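"It's the bags that keep me humble": an afternoon at the Endimcombe open day
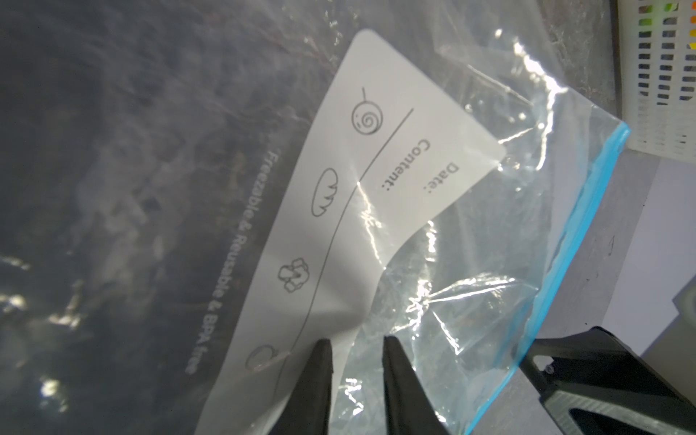

Ezequiel Herrero had been on his feet since half past eight when I finally got him to sit down, and even then he chose the stool nearest the door so that he could keep an ear on the demonstration going on next door. The open day at the Endimcombe workshop happens every June, and this was my first. I had meant to stay an hour. It was nearly five when I left, with cake crumbs down my front and a good deal more sympathy for machines than I had arrived with.

Herrero runs the handling side of the workshop, where robot arms are taught to deal with ordinary household things, and he has the patient manner of a man who has explained his job to a great many relatives. I asked him what visitors most often get wrong.

"They want to see it lift something heavy," he said. "A gentleman this morning asked if it could pick up his wife. But heavy is easy, heavy was sorted out years ago in the car factories. Give it a zip bag, the kind you put half an onion in, and then you'll see us sweat."

I must have looked doubtful, because he fetched one from a drawer and laid it on my notebook. It was the sort most of us have at home, clear, with a white panel for writing the date and the contents. "Now look at it and move your head," he told me. I did, feeling rather silly, and the shine slid about all over the plastic. "You know where the bag is, you've known bags all your life. The camera sits down by the fingers and it gets the glare, the creases, and whatever is underneath showing through. Then the fingers touch it and it changes shape. So everything it had worked out a moment ago is a little bit wrong."

The printing helps, he said, because a white panel is at least something solid to look at. The zip helps too if it is a coloured one. "I have become very fond of a blue zip. My daughter thinks this is a sad thing for a grown man to say."

Herrero came to Endimcombe nine years ago from Sturnent, where he looked after packing lines, and he still talks about that job with affection. The lines were fast and loud and did the same thing all day. What he missed was being surprised. His old supervisor there, a Mrs Kramer, warned him he would be bored stiff watching a robot fail to pick things up, and he says she was right for the first three weeks. After that he began to see differences between one failure and the next, and he was hooked.

At this point Gualtiero Caputo put his head round the door to ask where the spare extension lead had gone, and was persuaded to stay for a cup of tea. Caputo keeps the records of every attempt the arms make, and he had brought his figures along on a folded sheet in his shirt pocket. Since the Trurum project began, he told me, they have logged 3,582 attempts with bags and other soft packaging.

"And how many worked?" I asked.

The two men looked at each other and laughed. "Fewer than Ezequiel would like and more than I expected," said Caputo. He was quite firm that I should not leave with the idea that the failures were wasted. He goes back through them in the evenings, sometimes 18 at a sitting, with the radio on. A grasp that slips at the last moment tells him more than a clean one, he said, particularly when the fingers came down in what looked like a perfectly sensible place.

I wondered what it was all in aid of, and here Herrero grew more serious. His mother has arthritis in both hands and can no longer manage packets, lids or anything with a pinch seal. He doesn't promise that a machine will be unpacking her shopping any time soon, and he gets cross with people who do. "I would be happy with one that could hold the bag still while she opened it. Just hold it still. That would be a lovely thing to have made."

We went back through for the last demonstration of the day. The children had been let in to sit at the front, and a small girl in wellingtons wanted to know whether the robot had a name. It hasn't, said Herrero, they have never been able to agree on one. She offered Susan. Caputo unfolded his sheet of figures and wrote it down.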